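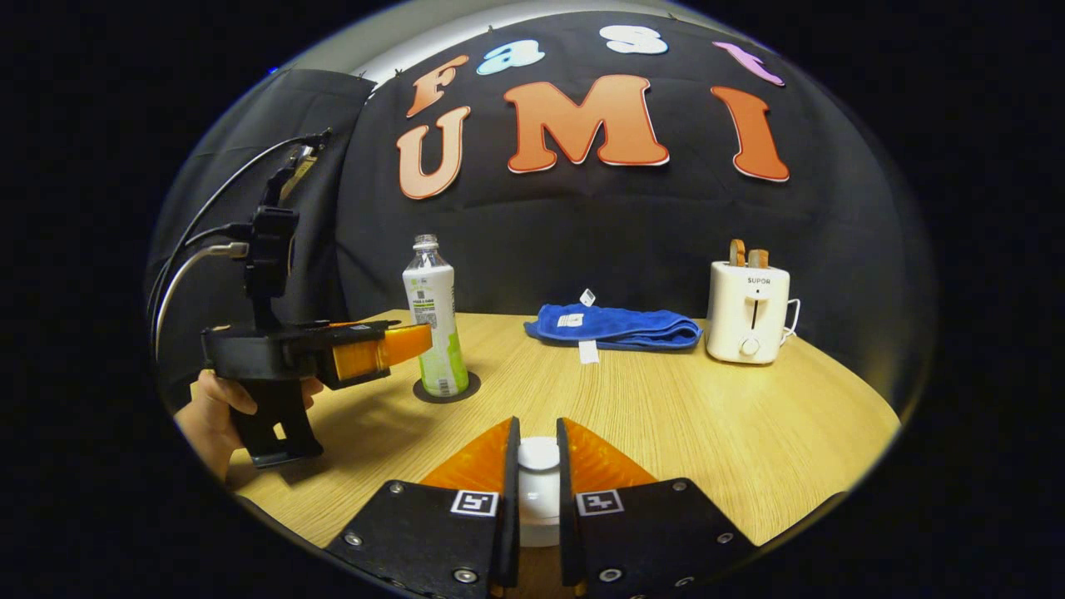
I've been reading too much about tables lately. Every site says the same thing: clear it off, put down one nice object, wipe it every night, and your life improves. The Monti newsletter in October had a whole piece on it, with a 70 dollar linen cloth at the end that I was apparently missing. I wasn't convinced then and I'm only slightly more convinced now.

Still, I tried. For a couple of weeks I've kept the table down to what was in use. That came to a bottle, a round black coaster and a blue towel, with other things coming and going.

The towel first. It's plain terry cloth, royal blue, and folding it lengthwise is the only thing I do to it. Tullio Ferri, who has opinions on laundry, says towels should be rolled so they "keep their loft." I asked what loft was and got a speech. I rolled it for three days and it slid off the table twice, so it's folded again. I also haven't cut off the tags. I know some people can't stand tags. I've never seen a towel work any better without them, and the last time I went at one with scissors I took a chunk of the hem with it.

The coaster I was ready to dislike. Gualtiero Carbone got his at Zikeck and talks about it like a car. My objection to coasters has always been that people who own them spend the evening watching other people's drinks. But light wood shows everything, and this table is very light wood, and the one ring I put on it in the first month took most of an afternoon to get out (mayonnaise, then ash, then plain sandpaper, and only the sandpaper did a thing). So the bottle goes on the coaster. Fine. Gualtiero can have that one.

Then the labels. I've started noticing how many things in my shopping have leaves on them. White label, green leaves toward the bottom, a lot of very small print. I pulled a bag of frozen dinners out of the freezer last night and there were leaves on that too. What are the leaves telling me? I assume somebody at a place like Cavetti did a survey and found that people pay more for leaves. I read the small print when I can, and I can't very often, because it seems to be set for someone with younger eyes and nothing in the oven.

The part I really wanted to write about is the curtain. I always figured hanging black fabric across a wall was what you did when you couldn't be bothered to paint. The painter from Itcombe wanted 1000 dollars for his trouble, which made fabric sound a lot more artistic. Tullio warned me it would make everything gloomy. It doesn't, as far as I can see, mostly because the wall and ceiling over it are so pale. What it does do is wrinkle. The internet says to steam it in place. I think whoever wrote that has never held a steamer over their head for longer than it takes to get a photo.
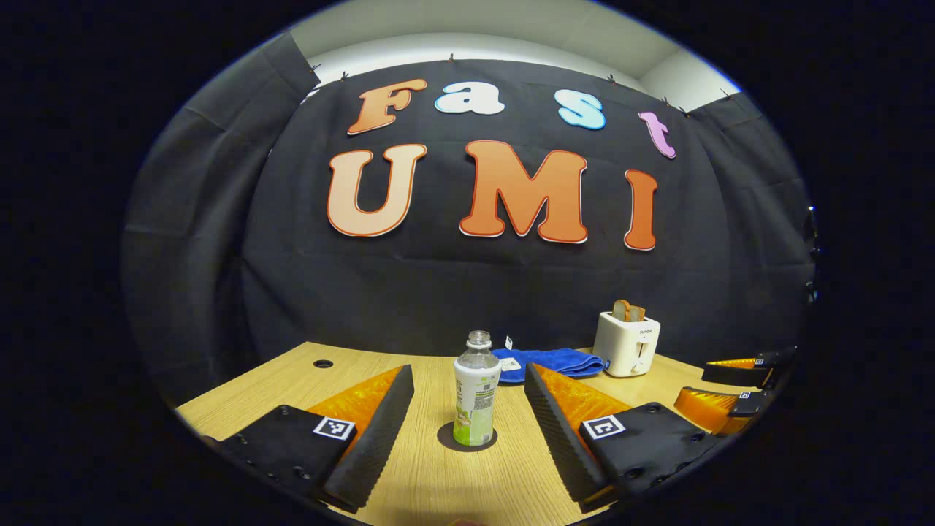
Black curtain, wrinkles included, with the letters and the bottle with the leafy label.

Colored letters on black look better than I would have guessed. The white outlines do most of the work - without them I think the oranges would still be fine but the pale ones might look like they came off a birthday banner. Gualtiero thinks the colors should match. I think matching is what people suggest when they haven't got a suggestion. I like the "t" sitting in its pinkish lilac next to a blue "s" and I'd leave it alone.

As for the clips along the top, I've read that you need a proper rail or the fabric will sag. Maybe over 60 feet it would. I'd try clips before I paid for a rail.

So, the clear table. It is easier to wipe, I'll give them that. I haven't slept better or become a person who writes letters. The mail that used to sit there is on a chair now, and I need to go through it before the 16th November gas bill turns into a second one.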